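Cookies on this site: we use them to keep you signed in. Accept | Settings

Ticket 3087: Fastener sorting, cell keeps going to manual
Opened by: Lise Petrenko
Status: open, waiting on Julier
Priority: low (raised to medium August 26, 2019)

Expected: the two arms sort mixed bolts and nuts into the divided organizer while the bench crew does something else.

Seen: the bench crew stands there and watches it.

I have been asked to sign off on the Plaveck plan, which has the cell taking over small-parts sorting at Drarnard. I'm not signing yet. Over 12 runs we had 10 that needed a hand in the cell before the end. The usual stops are a wing nut that won't sit flat for the grip, or two hex nuts picked up as one. My nephew sorts a coffee can of this stuff faster with the TV on.

Tried so far:
- re-taught the pick height
- slowed both arms
- swapped the gripper fingers, then swapped them back
- restarted the controller (yes, twice)

Work at hand, wrist views:
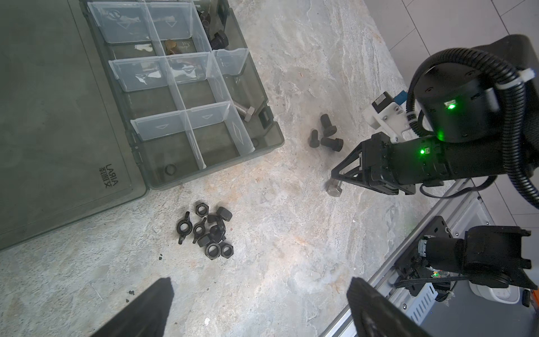
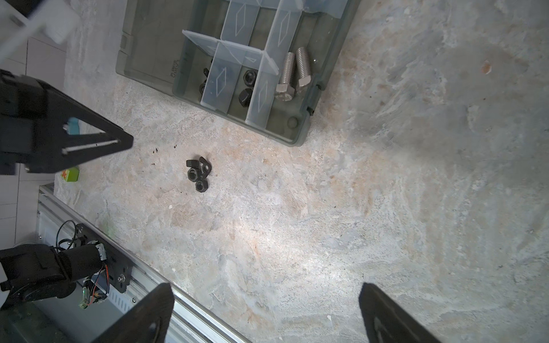
Same job, wider:
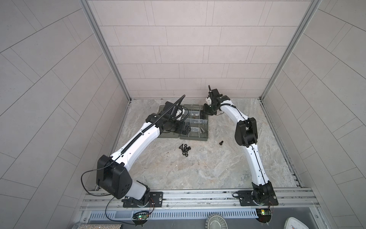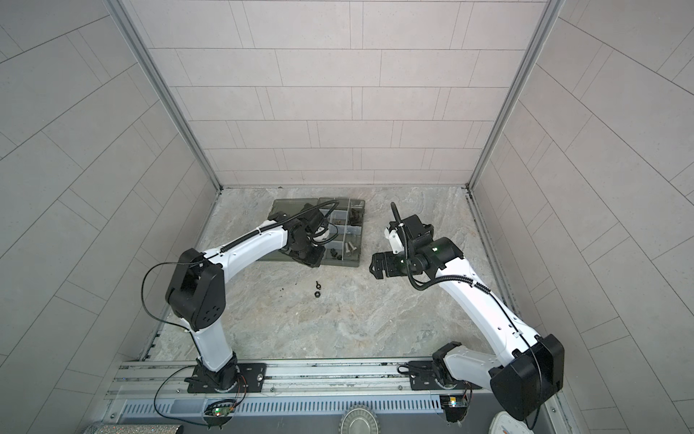 Comment, Rosaire Petrenko:
The longest run was 114 minutes. I don't think that's as bad as you make it sound. It does bolts fine if they're apart from each other. Could we spread the parts out before the run starts?

Reply, Lise Petrenko:
Then a person is spreading the parts out. By that point the person has the nut in their fingers and the bin is right there. I said the same in April about the towel folding demo, where somebody had to lay every towel flat first.

Comment, Rosaire Petrenko:
Fair. Julier says the new grip settings handle touching parts. I'll load them tonight and leave the old ones saved under "petrenko_old".

Reply, Lise Petrenko:
Load them. I want to see wing nuts and hex nuts mixed in one heap, no tidying, and no one reaching in. If it gets through that I'll change my mind about the shop floor. I still wouldn't let it near my kitchen drawers.

Also please log every stop with the part that caused it. "Grip fault" in the notes column tells me nothing.

Next step: rerun with new settings, results in this ticket. Do not close.

4 comments | 2 shares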